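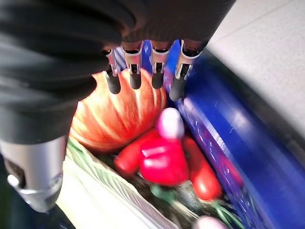

Four fingertips, one stripy apple, a bunch of radishes and a blue bin. Budget season has begun!

OK so a few of you asked what it takes to buy one of these hands for a small produce packing operation like ours. Long thread, grab a coffee. I've been living in this spreadsheet since April and I need to tell somebody.

First thing I learned: the price on the quote is the price of the hand. Just the hand! Stillari quoted us 3253 dollars and I did a little dance in the kitchen. Then I read page two.

Page two is where the adapter plate lives. And the cable (sold separately, of course). And the software seat, billed every month whether the thing picks up a radish or not. Ours is 167 a month. I had it down as a one-time cost in my first draft, oops.

So please, put your monthly stuff on its own tab. I had everything in one long column and it looked so affordable lol

We also looked at Huvton. Nicer paperwork, faster replies, and a sales guy who knew what a bunch of radishes does to a gripper. But they only sell the hand bundled with an arm and we already have an arm. I asked three times. Bundle or nothing.

Things I forgot in draft one, for anybody making their own list:
spare fingertips
a second cover for the hand, so one can be off for cleaning
somebody's time to set it up (mine, apparently)
freight
a decent light over the bin

Fingertips deserve their own post. Ours are a wear item and the replacement set is 160. I'm planning on 6 sets for the first year. Could be too many, could be way too few, I'll report back. The vendor's answer was "depends on use," thanks guys.

Mixed bins are the whole reason we're shopping. If all we packed was apples I'd buy suction cups and go home. But a customer box has a big round thing, then little slippery things with stems all tangled up, then something leafy you really don't want to squash. Fingers start to make sense there.

Somebody in my DMs asked if two fingers would do. Maybe! Two-finger grippers are way cheaper and I priced one from Wike as the backup option. It stays in the plan as line B until I've seen enough bunches of radishes go in a box in one piece.

How I'm splitting the money: hand and adapter come out of equipment. Software comes out of operating. Fingertips go under supplies next to the tape and the box liners, which made our bookkeeper laugh, but that's how they behave. You run out and you reorder.

Oh and ask about lead time BEFORE you ask for a discount. I did it backwards. Got a nice little discount and a ship date after our busiest stretch. Now I'm trying to trade some of it back for an earlier slot.

Storage bins too!! I nearly ordered a stack of new ones from Filto with lower sides so the fingers have more room to come in at an angle. Holding off for now. Bins are easy to buy later and I'd like to know which height we need first.

Numbers go in Thursday. If you've bought one of these and there's a line I'm missing, yell at me before then please. Especially about warranty, my warranty row is just a question mark right now.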